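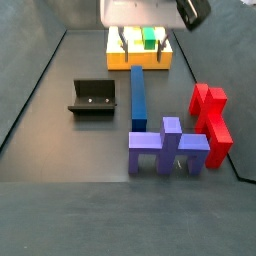 Figure 3. Gray bin with the yellow-orange block at the far end, the small green cube on top of it and the blue bar in front.

3.2 Bin geometry and placement of parts

The Hukcombe bin was chosen over the Van Dijk tray for the second half of the project. Both are shallow, but the Hukcombe bin has sloped inner walls and a flat matte floor, and parts that touch a wall tend to slide back toward the floor when released. The Van Dijk tray has vertical walls, and in the October trials parts stood against them and could not be reached from the side.

The floor of the bin was treated as one area with no marked cells. We had planned to tape a grid on it, but the tape lifted at the corners after the first afternoon and was removed. Positions were instead recorded relative to the black seams where the side walls meet the floor. The seams are straight and show up well against the gray, so a ruler laid across the bin from seam to seam gave a repeatable reference line. Scuffs on the walls were ignored.

Parts were drawn from the Dudard set, which was already in the lab. Each layout was written as a short code giving the part, its distance from the far wall, and whether it rested on the floor or on another part. Stacked parts were the main source of disagreement between the two people coding. A small cube on a larger block could be entered as a separate part or as a feature of the block. After discussion with Rhona Gunn we entered it as a separate part in all cases, and 14 earlier layouts were recoded.

Long parts raised a different problem. A bar has two ends, and the distance to the far wall depends on which end is measured. We used the nearer end throughout. For a bar lying lengthwise this gives a small distance even though most of the bar is further away, and the entries should be read with that in mind.

3.3 Number of layouts

A total of 481 layouts were coded. The first 50 were used to settle the coding rules and are left out of the results in Section 4. The individual part entries come to 1716 for the whole set, including those first layouts. The full table is in Appendix B.

3.4 Limits of the method

The code does not record rotation. Two layouts with the same block turned by a few degrees receive the same entry. Height is recorded only as floor or stacked, so a part leaning on a side wall is entered as floor. The Pavstead coding sheet has a field for tilt, which we left blank because the two coders could not agree on it by eye.

Color names follow the parts list. Where a part has a top in a second color, the color of the body was used.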